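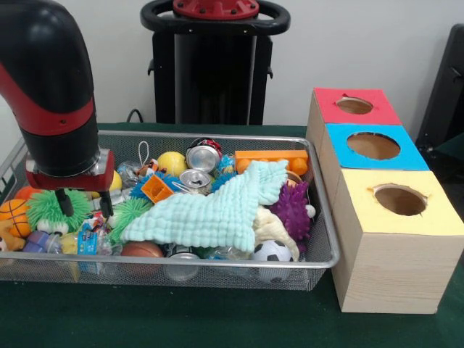

Basket of toys and other objects, with a mint-green cloth over the pile.

Lisach case register: review
Heather Aitken, 22 March 2019

Lisach is a case register for women's counselling centres and mobile outreach teams. It is sold by Trustano as a yearly licence per site and runs on Windows laptops and Android tablets. It records intake interviews, referrals, follow-up visits and group sessions, and produces the monthly activity tables that most funders ask for.

The version reviewed was installed at the Kırmızıgül women's centre, which runs a counselling room and a mobile team. Test records were used throughout. The trial lasted five weeks and covered six users, two of whom worked mainly outside the building. Sevim Keskin, the centre's case supervisor, set the access levels and checked the exported tables against the paper register.

Installation

The laptop version installs from a single file and needs administrator rights. The tablet version must be paired with a laptop on the same network before it will open a record. Pairing took a few minutes per tablet. It has to be repeated after every major update, and the manual mentions this only in an appendix.

Intake form

The standard form covers household composition, legal status, languages spoken, health needs, protection concerns and consent. Fields can be hidden but not deleted, so exports contain empty columns unless a template is set up first. Consent is recorded separately for each service, with a date and the name of the worker. A referral cannot be sent where consent is missing.

The form can be shown in Turkish, Arabic or English. Switching language in the middle of an interview keeps the data already entered. Free-text notes are stored as typed and are not translated. Right-to-left text displays correctly on screen but is misaligned in the PDF export. Trustano lists this as a known fault.
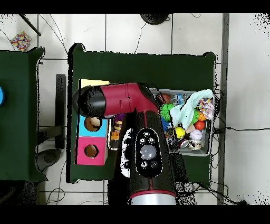 Robot arm over the table, with two stacked cardboard boxes.

Referrals

Referrals are handled by Findex, a directory module included in the licence. It holds shelters, health centres, legal aid offices and registration desks, each with opening hours, languages and a named contact. The directory is delivered empty. Entering the local services was the slowest part of the set-up, and the import tool rejected our spreadsheet until the accented characters had been re-saved as UTF-8.

Once filled, Findex works well. Search results can be filtered by district and language, and a closed service can be marked as such without losing past referrals to it. There is no reminder when a contact has gone unchecked for a long period. We added a review date in the notes field as a substitute.

Working offline

Records made on a tablet without a connection are held in encrypted storage and sent when the tablet is next in range. Where two workers had edited the same record, Lisach kept both copies and asked a supervisor to choose between them, field by field. The comparison screen is clear on a laptop. On a tablet the two columns overlap in portrait view.

Access and security

There are two fixed roles, worker and supervisor. A finance or reporting role that sees totals without names would be useful and is absent. Each opening of a record is logged with user and time, and the log cannot be edited from within the program. The automatic lock is set to a long interval by default and should be shortened on the first day.

Reporting

The monthly table separates new and returning clients and breaks figures down by age group and type of service. Group sessions are counted by attendance, so a woman who attends twice appears twice unless the "unique persons" box is ticked. The box is cleared each time the report is opened. Keskin found no other difference between the exported totals and the paper register.

Support

Questions sent by e-mail were answered in English, usually the next working day. Telephone support costs extra and was not tested.

Assessment

Suitable for small centres with at least one person able to maintain the directory. Larger organisations will find the two roles restrictive. Recommended for mobile teams on the strength of the offline handling, provided records are compared on a laptop.

Price: on request from Trustano, per site, Findex included.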